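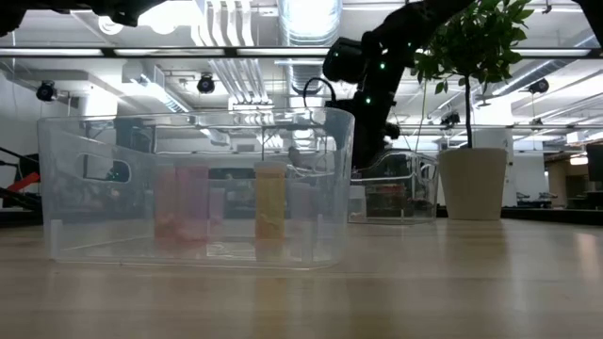
Clear bin on the table, with the pink cup, the yellow one with the cream lid, and the clear stuff inside.

Clear bins for cups and lidded containers – worth it?

Forum: Kitchen and Pantry Storage

pantrymoth51
I've been moving our cups and leftover containers out of a deep drawer and into clear plastic bins. The one in the photo is my test bin. It has rounded corners and an oval cut-out handle on the end. I like that I can see the colored things without taking anything down. The clear cups are another matter. There's one right next to the yellow container and you can hardly tell.

My question is whether to buy more of these or go with something solid and put labels on it. The shelf they would go on is at chest height, and I have room for four bins side by side.

gwen_halvard
I'd buy more of the clear ones. We have had Sokel bins in our pantry since we moved in and I wouldn't go back to solid. My kids put things away in the right bin about half the time, and with solid bins it was never.

Labels are fine until you change what's in the bin, and then you have to scrape them off.

toledo_j
I disagree with Gwen. Clear bins look good for a month and then they scratch. Mine went cloudy along the bottom from sliding them in and out on a wire shelf. I switched to solid white ones from Brerance with a strip of masking tape on the front. When the contents change I pull the tape off and write a new one.

Also, if your cups are clear and the bin is clear, you aren't getting much out of it. You can see pink and yellow fine in that photo. I had to look twice for the other cup.

gwen_halvard
Masking tape leaves glue behind if it sits through a summer. And wire shelves scratch everything. Put a liner down.

toledo_j
I had a liner. It moved every time I pulled a bin out.

ruthanne98
Before you buy anything, measure the shelf from front to back, and measure the bin at the rim, where it's widest. I ordered six without doing that and the door wouldn't close on any of them. They're in the garage now holding extension cords.

Second thing: are you storing the containers with the lids on? I see the cream lid is on the yellow one. Ours smell stale when they are closed up for a week. I keep the lids standing on edge in a small basket and nest the containers without them. You get a lot more in a bin that way.

pantrymoth51
Lids on for now. I lose them otherwise. The yellow one has its own lid that fits nothing else I own, so I would like to keep those two together.

I measured this morning and the shelf is deep enough with a little to spare. It's a solid board, no wire.

ruthanne98
Then keep that lid on and leave a folded paper towel inside. For the others I'd still separate them.

dill_and_rye
We sorted by who uses what. Kid cups in one low bin, adult cups on the shelf, food containers by themselves. Mixing cups and containers in one bin was what made ours a mess, because everyone grabbed from it at dinner and knocked things over.

If the bin is wide, get a divider. Hullinier makes one that presses against the side walls. It slips a bit on very glossy plastic, so I put a dab of museum putty under each end.

toledo_j
Agree on the divider. Cardboard works too if you don't want to spend money.

gwen_halvard
Cardboard next to cups that may not be completely dry? No thanks.

pantrymoth51
I think I'll get one more clear bin and keep cups in one and containers in the other. The clear cups can go in a solid bin I already have, with Julián's tape on it. If the clear ones scratch up I'll post again in February.

ruthanne98
Get the second one in the same size even if it's bigger than you need. Mine don't match and they won't stack.

dill_and_rye
Check that the handles face out on both, too. On a full shelf it's the only place you can get a grip.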